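Isik Community Help
Topic: Manipulation research – data and training

Does wrist-view data from hand-held grippers hold up when the object goes into a container?

Shewit Sisay
Our group is preparing to repeat the tidying result published by the Gakdale project, in which a policy was trained only on demonstrations recorded with a hand-held gripper in ordinary homes. The paper reports 300 demonstrations for the task of placing litter in a bin. With that number we obtain acceptable grasps, but the release is poor. The arm opens its fingers above the rim, or it descends until it touches the liner. Would members who have worked with this method advise whether the fault is more likely to lie in the quantity of data or in the manner of recording? We use a single camera on the gripper and have no outside view.

Nahom Lemma
We met the same difficulty at Sterkevside and resolved most of it without collecting more. Of our first 493 recordings, a large share ended at the moment the fingers opened. The policy therefore had very little material showing what the camera should see after a correct release. We asked the operators to hold the gripper over the bin for a short time before withdrawing, and we recorded again in the same rooms.

The second set held 300 recordings, to match the paper. On the arm, 55 trials were run with each policy. Failed releases fell from 21 in the first series to eight in the second. I would not treat this as a firm result, as the bins and the operators were the same throughout – a new home may well behave differently.

Two further points. Please check that the time stamps of the finger width and the video agree, for a small delay there will look exactly like an early release. Also, do not clear the room before recording. Our policies trained in tidy rooms did noticeably worse in furnished ones.

The end of a demonstration should retain a view of this kind, with the fingers apart and the inside of the bin visible between them:

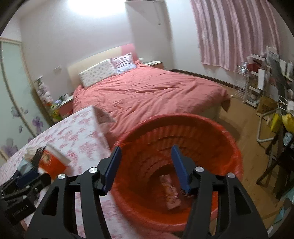 Seyoum Help Desk
Use more data. We had trouble with bins as well and it went away after we added more homes. I do not have the numbers to hand. Also check whether your camera mount has come loose, as ours did in December.

Related topics
Calibrating finger width after changing pads
Choosing trial counts for household tasks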